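Household Task Technician (Full Time, Two Positions)
Raltmont Institute for Applied Automation
Lurnton campus, Building 4

Position summary

The Raltmont Institute invites applications for two Household Task Technicians to join the Domestic and Retail Work Program. The program studies a plain question: which of the ordinary chores done in homes and on shop floors can be carried out by a machine today, to a standard a paying customer would accept, and which cannot. Technicians prepare the work areas, operate the arms during trials, carry out the same chores by hand for comparison, and keep the written record on which the program's published findings rest.

The positions report to Hazel Blackwood, Program Manager. The initial appointment is for 19 months, with the possibility of renewal subject to funding.

Background

The program maintains a list of 778 chores, drawn from interviews with householders, hotel staff and store employees. Each entry is written as a person would say it to a coworker: fold the towels, face the cans on the shelf, wipe under the toaster, put the extension cord away. To date, 1,442 trials have been completed on the Obi line of test stations. Of these, 814 were judged acceptable by a reviewer who had not been told whether a person or a machine had done the work.

Results have been uneven. Stiff objects of known size, placed on an open surface, are handled with fair reliability. Cloth remains slow. Cords, bags, straps and anything else that changes shape when lifted account for a large share of the failures, and tidying a floor in which furniture, wiring and equipment share the same few feet of space is at present done better and faster by a person in nearly every case. The Institute does not regard this as a settled matter and is expanding its work on floor-level and under-furniture chores beginning in January. 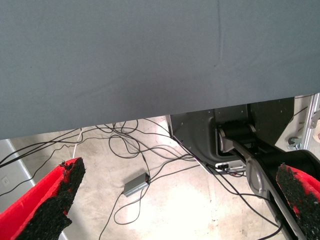
Applicants should therefore expect that a good part of each shift will be spent at floor level. Work under tables and behind shelving requires kneeling, reaching and patience with small adjustments. Knee pads and mats are provided. Stations are powered down before any person works within reach of an arm, and all technicians complete the Institute's safety course during their first week.

Duties

Set up home and store work areas according to written plans, and return them to their starting condition between trials.

Operate robot arms by remote control and supervise them when they run on their own, stopping a trial when the safety rules require it.

Perform assigned chores by hand, at a normal working pace, for use as a comparison.

Record outcomes in Zundance, the program's trial log, using the agreed terms. A partly finished chore is entered as partly finished. Technicians are not asked to interpret results.

Inspect gripper pads and cables at the beginning of each shift and report wear to the equipment lead, Kenji Szabo.

Qualifications

Required: a high school diploma or equivalent; at least one year of paid work in housekeeping, retail stocking, laundry, building maintenance or a similar field; the ability to lift 40 pounds; clear written English.

Preferred: experience with hand tools or basic electrical equipment; experience following a test procedure. Prior work with robots is not required. Several current staff members came to the program from hotels and grocery stores, and their judgment of what counts as a finished job has shaped the scoring guide.

Schedule and benefits

Shifts run from 8:00 a.m. to 4:30 p.m. An evening rotation is scheduled one week in six and carries a pay differential. Benefits include health and dental coverage, paid leave, a transit pass and tuition support for courses related to the position. The hourly rate depends on experience and will be stated in writing before any interview.

How to apply

Please submit a resume and a letter of no more than one page. The letter should name one chore you know well and explain how you would tell that it had been done properly. Letters may be addressed to Soledad Dunleavy, Office of Personnel, and left at the Building 4 front desk or sent through the Institute's careers page. Questions about the duties of the position may be directed to Clyde Ambrose, Senior Technician.

Selected applicants will be invited to a paid half-day working interview at the Lurnton campus. Applicants who need an accommodation at any stage should contact the Office of Personnel.

The Raltmont Institute is an equal opportunity employer.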